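Subject: Re: [wuvwood-knit] blocking the border / yarn count for the May swap
Date: January 13, 2025

Quick answers, I have to leave in a bit.

> I'm on the last chart of the Lakatos shawl and the border is
> rippling badly. Is this something blocking will fix or did I pick
> up too many stitches? I'm using the Tindotex in the gray, same
> needles for the whole thing. Also, does anybody know how much
> yarn the border eats? I have one full ball and a bit left and
> the shop is out of my dye lot. And are we doing the swap in
> May again or not?

Rippling first. Some of it will block out, not all. Mine was ruffled like a lettuce leaf when I bound off and I panicked. Soaked it, pinned it, fine except for one corner. But I had gone down a needle size for the border and you say you didn't, so yours could be worse.

Count your stitches along one side between markers. The pattern says pick up 3 for every 4 rows, and it's very easy to read that as every row if you're tired. (ask me how I know.) If you have a lot more than the chart wants, rip it. I know. It's only the border and Tindotex rips back pretty well if you go slow, the fuzz catches a little on the purl side.

If the count is right, try this before you rip anything – put the whole thing on a long cord, wet just the one side and pat it flat on a towel. Leave it overnight. You'll know by morning.

Yarn. The border took me 40 grams, and that's with the plain bind off. The picot one will eat more, I'd guess another 15 but I didn't weigh it. So one full ball and a bit should do it. If you're worried, do the last two rows and the bind off in a different color on purpose. I have been thinking about which color for mine, I'm doing a second one for my sister in law and I can't decide between the lemon and the pink. 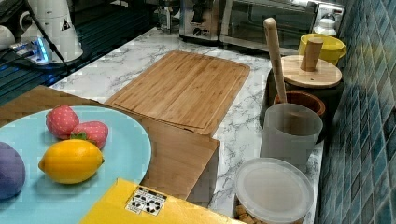 Lemon and strawberry pink, next to each other. Purple on the left.

Still leaning yellow. The pink is nice with gray but she wears a lot of pink already and I'd like her to wear teh shawl with more than one thing.

Dye lot: the number on my label is 3886. If yours is the same I have most of a ball left over and you can have it, just send me your address off list. If it's not the same don't risk it in the middle of the border, the two grays I bought looked identical in the ball and then there was a line right across the shoulder you could see from the other side of the room. Alternating rows helps some.

Oh and the Virnex needles, somebody asked last month and I never wrote back, sorry. The joins on mine are ok. Had one cable come unscrewed mid row, lost 26 stitches, got most of them back with a crochet hook. Tighten them with the little key every time, not by hand. I would not use them for lace without a lifeline.

Swap – yes, May, same as last year as far as I know. One skein minimum, label on if you still have it, no mystery acrylic please. I'll send out the list when I get to it. If you want to bring patterns too thats fine, originals only, no photocopies.

Let me know what the stitch count says before you rip.

--
wuvwood-knit mailing list
To leave the list, send a message with "unsubscribe" in the subject line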